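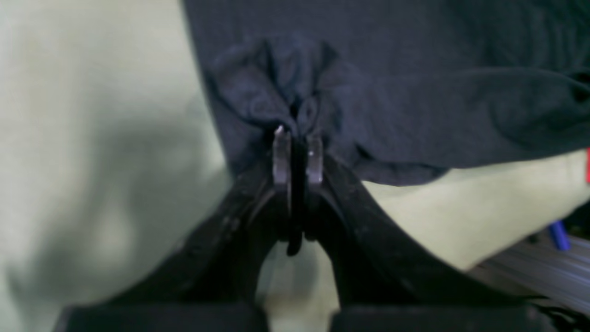 From: Marius Sima
To: the Plenum household list
Date: Wednesday, July 31, 2019
Subject: Re: Folding knits without the shoulder bumps

Hello all,

I have been meaning to answer this since the weekend, and then the laundry itself got in the way, so please forgive the delay. Olvera wrote:

> I have 15 dark knit tops, mostly navy and black, and I can't get
> them to stay folded. I do the store fold, sleeves to the back, then
> in half, and by the time the stack is in the drawer it has slumped
> over to one side. The hems roll up on me as well. If I hang them
> instead I get those little points at the shoulders. What is everyone
> else doing? Also, does anyone know how to tell navy from black
> before breakfast?
>
> Olvera

Oh, I do sympathize! I went through the very same thing when we moved to the small apartment and lost the big closet. I had 23 tops at that point (I have since given a couple to my nephew, so now it's 21) and one dresser, a Mendetti with shallow drawers that must have been designed for handkerchiefs. I hung everything for the first winter and had the shoulder points on every single one.

My feeling is that the trouble starts with how you pick the thing up. If you pinch a soft knit in the middle and lift, it bunches into a knot right there and all the folds run out from that spot, and then you're smoothing them down for the rest of the job. I did it that way for years. Now I slide both hands under at the shoulder seams and lay the top face down on the bed in one go, and I hardly have to smooth at all.

After that I go like this. Sleeves straight out first, then each side folded in toward the middle so the two edges just about meet, with the sleeve folded back down along its own side. Bottom third up, top third down over it. Then I stand it on its fold in the drawer like a book on a shelf – no stack, so nothing to slump. It takes a bit longer than the store fold, I'll admit, but pulling one out doesn't bring down the other twenty.

About the rolling hems. Mine roll most on the lighter jersey and hardly ever on the thicker ones. What helps is to tug the hem gently sideways, hand to hand, all the way along before folding, and to do it while there is still a touch of damp in the cloth. Please don't iron it flat with a hot iron on a dark knit, I ended up with a shiny stripe on my favorite one and it never came out. A press cloth (an old pillowcase is fine) and a low setting will do if you really must.

Drying matters too. I take the knits out of the machine before the spin gets serious and lay them over the rack with the fold under the arms, where a crease won't show. My old Skelari rack is from 2000 and has one bent leg, and I wouldn't trade it for anything. If you want to hang tops in the closet after all, put them folded over the bar of the hanger, the way you would with trousers, and the shoulder points are gone.

As for navy and black, I can't do it under the lamp in our bedroom either. Navy in poor light is black as far as I'm concerned! I carry the two candidates to the window and hold them side by side, and the bluish one gives itself away. My wife got tired of watching me do this and sewed a small loop of white thread inside the neck of each of the navy ones. You could do that while watching television, 15 tops wouldn't take you past one evening. Dark socks are another matter and I have no advice there at all.

Does anyone have a good answer for turtlenecks, by the way? I fold the neck down to the back first and it makes a lump whichever way I turn it. I'd like to have it sorted before November, when they all come down from the top shelf again.

Warm wishes to everybody, and Olvera, do write and say how the drawer is getting on,

Marius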